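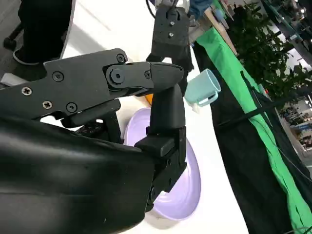
2 min read

Vitusbridge Arts Centre has confirmed the first acts for its winter music program, with 14 artists to perform across three rooms in June. The program, presented with the Wendow Regional Music Fund, will open with a set by the alt-folk duo Kultum in the Main Hall, which seats 603.

Applications were received from emerging and established performers throughout the region. Selected acts will each receive a performance fee, a travel allowance and a live recording of their set mixed by the Centre's own audio staff.

"The standard of applications was very high and the panel's deliberations were lengthy," said Colleen MacPherson, Director of Programming. "We are particularly pleased by the number of artists who will be presenting new material in Vitusbridge before touring it elsewhere."

Songwriter Debora Amato will appear with a string quartet, performing arrangements commissioned by the Centre last year. Pianist Danuta Nowicki returns with a solo program, and the electronic producer Mirko Rinaldi will present a late session in the Studio from 10.30 pm. Further acts will be named in April.

The Studio has been closed to the public while its stage and lighting grid are replaced. Technical Manager Dario Mancuso advised that the works remain on schedule and that the room will reopen in time for the program. Access to the upper foyer will be by the Choi Street entrance until then.

Tickets will be released first to Centre members, followed by general sale one week later. Concession prices apply to students, pensioners and health care card holders. Companion Card holders are asked to book through the box office in person or by telephone, as companion seats cannot be allocated online.

Schools wishing to attend the daytime workshops should lodge an expression of interest with the education office before the end of term.

© Vitusbridge Arts Centre | PO Box 1608 | Contact us | Privacy | Back to top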